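[Flondthorpe-swap] Re: Paper bags, and what goes in them

From: Patricio Bravo
To: Flondthorpe-swap list
31 January 2024
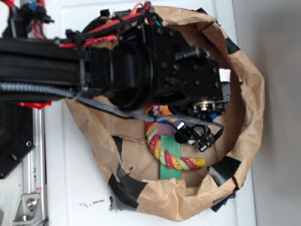 One brown bag, one rope toy. Entry-level packing.

Shahla, thank you for the guidance, which I have read twice, once with my glasses on. I have a few remarks, and I will put them under your paragraphs so that everyone can follow who is being unreasonable.

Shahla Ghorbani wrote:
> Dear all, a reminder that the pet table goes in paper bags this
> time. Plain brown, top left open, one kind of thing per bag. We
> have been left 473 items and I am not spending another evening
> pulling catnip out of a hot water bottle cover.

Agreed on the catnip. I would only ask what "one kind of thing" means. I have put a rope toy in its bag, the braided sort in red, yellow, light green and pink with a yellow knotted end. Is it a kind of thing by itself, or does it belong with the tennis balls under "dog, throwable"? My wife says it is "dog, tuggable" and that there should be a separate bag. I said you would never stand for it. She has written the label anyway.

> Please do not fold the tops down. People fold the tops down and
> then other people staple them and then I have to open them.

I have never stapled anything on the pet table. I stapled the jigsaws, in 2 places, and I would do it again. But the top is open, as instructed. The bag is somewhat crumpled, having lived in the drawer under the kettle with all the other bags we were keeping for best. If crumpled bags are to be turned away at the door I would like to know before I empty the drawer.

> Rope toys: knots in good order, no chewed ends, nothing that has
> been in a pond. Curl them round so they sit in the bottom of the
> bag. Last time they were stood up like breadsticks.

They did look like breadsticks. I thought it was rather festive. Still, the one I've done lies in a loose curve, yellow end down, and I can report that a rope toy has its own views about curves and you have to leave it alone once it has settled. There is also a flat green oblong piece in with it. I am treating it as part of the toy until somebody rings up asking for their green oblong.

> Prices on the outside, in pencil, 60p for anything with a rope in
> it. Odera has offered to lend us the crates again.

60p for anything with a rope in it is going to cause trouble when we get to the blinds and the skipping ropes. I mention it now so that I can say I mentioned it. As for the crates, I like the crates, but the last lot smelt powerfully of onion, and a dog will forgive that more readily than whoever buys the baby blankets. Could the pet table have the onion crates and the rest of us have the others?

> If you have a better system, I am sure we would all love to hear
> it.
> Shahla

I do, a bit. Small toys at the bottom, rope on top where people can see it, because the rope is the only part of a dog toy anyone over the age of six finds attractive. Bags in rows with the mouths facing up and the labels facing out. Cat things at the far end, away from the bird seed. I tried four bags along the worktop like that and it looked almost like a shop, until I needed the worktop.

I can do another batch if someone drops off more bags. I'm out of brown. I have a great many Zevska carriers with the big orange logo, but I expect there's a rule.

Patricio

Share this message: 2 shares | 3 replies

Replies

Josent_allotment: Skipping ropes were 60p last year and they all went. Leave it be.

Shahla Ghorbani: Crumpled is fine. Carriers are not. "Dog, tuggable" is not a category, Patricio, but tell her the handwriting is lovely.

M. from the top road: is the green oblong about the size of a bookmark? asking for my sister

Flondthorpe-swap list | Contact the list owner | Back to top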